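Table felt

Table felt is a dense, slightly springy cloth laid over a tabletop to protect it, to quiet it, or to give small objects a surface they will not slide on.

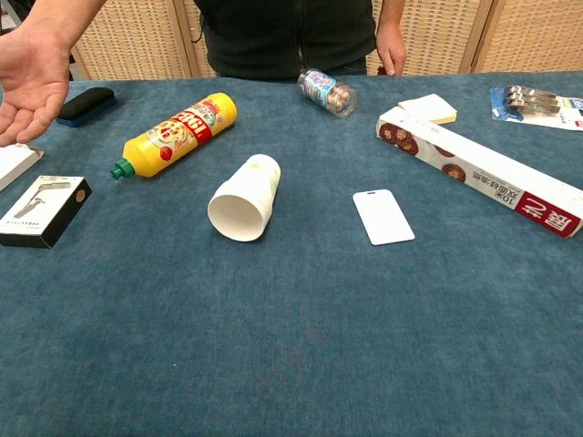
Household items on a teal-blue felt table covering, including a squeeze bottle, a paper cup and a long box of baking paper.

Materials

Traditional table felt is made of wool fibers matted together with heat, moisture and pressure. Cheaper kinds use polyester or a wool and rayon blend. Needle-punched felt has no weave and can be cut to size without hemming. Weight is given in grams per square meter. Light craft felt may be under 200, while the Grinarholm pattern books list 437 for writing desks and 600 for workbenches and sorting tables.

Color

Green was long the usual color for card tables and desks. Blue and teal coverings are now also common in homes and classrooms. A plain mid-tone cloth makes both white and dark objects easy to find, so it suits tables used for sorting mixed goods such as stationery, kitchen supplies and food packages.

Use

Felt is sold by the roll, and a width of 122 centimeters covers most folding tables. It may be stretched and tacked under the edge or simply laid flat. Bottles, jars and cups placed on their sides roll less readily on felt than on bare wood or glass. Cardboard boxes can be slid across it without scratching the table underneath.

In her handbook Stesura, Ye-ji Woo recommends leaving part of the cloth clear when sorting, as a working area, and keeping unsorted items together on the far side.

Care

Loose crumbs and lint are removed with a soft brush or a vacuum cleaner on low power. Spills should be blotted at once. Wool felt shrinks in hot water and is normally washed by hand at 18 °C or cooler, then dried flat. Polyester felt tolerates machine washing but pills sooner.

See also

Baize
Desk pad
Tablecloth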